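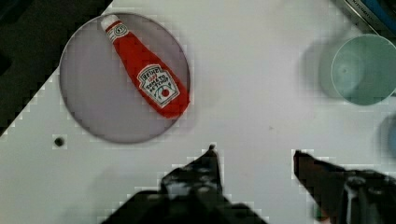 How I Write an Organic System Plan for a Small Vegetable Farm

Posted Thursday, March 26, 2026

I put off certifying our place for years and the paperwork was the whole reason. I can grow carrots. I was less sure I could write forty pages about carrots. Then my neighbor Madalena Quintela got her farm through and lent me her binder over a weekend, and I saw that most of it was stuff I already knew and had just never written down. So if you're staring at a blank plan right now, pour yourself some coffee and let's go through it the way I do mine.

A quick note first: I'm in the US, so I'm talking about the USDA organic rules. Your certifier will have its own forms and its own order for things, and where they tell you something different from me, go with them.

Start with the map

Do the map before you touch a single form. Print an aerial view of your land, big, and draw on it with a marker. You want every field with a name or number, the buildings, the wells, the roads, and what's on the other side of every fence. Mine is called Lurnow on the paperwork (it was the name on the old deed) and it has 56 beds in five blocks. I used to call the blocks things like "the wet one" and "behind the shed," which works fine until you have to use the same name on a seed record, a harvest log and an input list. Now they're A through E. Pick names and never change them!

Mark your buffers too. My block D runs along a neighbor's conventional corn, so I show the strip I leave between us, how wide it is and what grows in it. If you harvest anything off that strip, it can't be sold as organic, so write down what you do with it. I mow mine.

Field history

You need to show that nothing prohibited went on the land for 36 months before the first organic harvest. If you've farmed it the whole time, you write that history yourself. If you rented or bought recently, you'll need a signed statement from whoever managed it before. Get this early. The man who used to hay our block E had moved to Laranport and it took me from November until after New Year's to get one signature out of him – a perfectly nice man, he just doesn't open mail.

Seeds and transplants

Make one big table. Crop, variety, supplier, organic or not, treated or not. For anything that isn't organic you have to show that you looked for an organic version and couldn't get it in the form, quality or quantity you needed. I keep the emails. When I call a seed company instead, I write the date and what they told me on the back of that year's order form, and my inspector has been happy with it so far. Annual transplants are stricter, so if you buy in your tomato starts, make sure they come from a certified grower and get a copy of the certificate.

Inputs

List everything. Compost, fish emulsion, potting mix, the soap you wash the harvest bins with, all of it, with the full brand name and the maker. "Natural" on the label means nothing here. Check each product with your certifier before it goes anywhere near a bed, and keep the labels. I cut mine off the bag and tape them in a notebook, which looks terrible.

If you make compost with manure, you need temperature records. I hung a clipboard by the pile and wrote the reading on it every morning with my boots still on. Raw manure has its own waiting times: 120 days before harvest if the edible part touches the soil, 90 if it doesn't.

Soil, weeds and bugs

This part is more of an essay, and I rather like it. Say what your rotation is and why. Say what cover crops you use. For pests, start with what you do to prevent trouble (row cover, timing, cleaning up old brassicas) and only then get to sprays, and say how you decide it's bad enough to spray.

Don't promise things you won't do. My first draft said I'd scout every block twice a week. Leonie Reuter, who has been through a good many more inspections than I have, crossed it out and wrote "will you though?" in the margin. It says weekly now, and weekly is what happens.

Records

The inspector will probably pick one sale and ask you to trace it back. Mine picked 100 bunches of chard and wanted the invoice, the harvest log, the planting date and the seed receipt. It took me a while, mainly since the receipt was in the truck. Try it on yourself before they come. Keep everything for five years.

I use 2 binders, one for paper that comes in and one for the logs I write. A spreadsheet is fine too if you're better at that than I am.

Before you send it

Read the whole thing once with the map beside you and check that every field name matches. Then copy it – all of it, attachments too – and put the copy in a different building.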